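### 4.2 The folding problem, and who ends up with it

Management at Nomdale described the new line as taking the folding off people's hands. We spent one January on the floor of its garment-care workshop, and the folding did leave people's hands for most of the shirts, all of the towels and a respectable share of the trousers. What remained was everything else, and everything else is where the job now lives.

Before the Praver cell was installed, a worker on the finishing bench handled whatever came down the chute. A hard piece would be followed by several easy ones, and workers told us that the easy ones were when they talked, stretched or thought about lunch. The cell has claimed those. It takes the flat, the square and the dull, which it does well and without conversation. The bench receives a steady run of items the cell has turned down, sorted by a scheduling program called Skulturus into a category labelled "residual". Workers call it the fancy pile.

Knitwear makes up much of the fancy pile, and cardigans are its aristocracy. A cardigan opens down the front, so it has edges that wander. It has sleeves with their own opinions. Cable stitching makes it thick in one place and thin in the next, and any beading on the chest has to finish on the outside of the fold, facing up, with nothing pressing on it. Figure 3 shows a garment of this type.
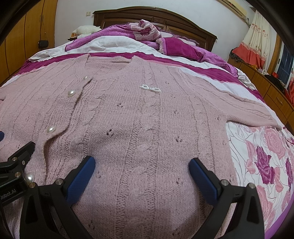 What did workers lose when the cell took over the simple garments? They lost the rests that had been built into the old mix of work, and they lost them without any change to the break schedule, the bench height or the length of the shift.

The official figures are cheerful about all this. The workshop finishes 3,000 items a week, and the cell's share of them appears on a screen near the entrance in a large green font. The bench has no screen. Its target stayed at 100 pieces per shift, a number set when a piece was as likely to be a tea towel as a beaded knit. When workers raised the matter, they were told that the target had not gone up. This was correct, and several of them repeated it to us with great precision.

Pay followed a similar path. The bench had been graded as general finishing, on the grounds that most of it was simple. Once the simple part was gone, the grade was left alone – reclassifying the work would have meant admitting that the machine had made it more skilled, and the business case had promised the opposite.

There were gains, and we do not want to be sour about them. Sore wrists from towel stacks were mentioned far less often than in our earlier visits. Two workers moved into tending the cell and liked it, although both noted that a good part of tending consists of standing beside it and pulling out a collar. Others on the bench said they took some pride in the fancy pile and preferred it to shirts, provided they were not asked to do it at the speed of shirts.

The comparison site, Zamora, bought the same cell and made one different decision. Its supervisors send 300 plain items a day past the cell and straight to the bench. On paper this is waste, and the vendor's monthly report flags it as such in red. Bench workers there described their days in much the same terms as they had before the installation, including the talking. We return to the red flag in Section 5, where the question of who reads the report becomes important.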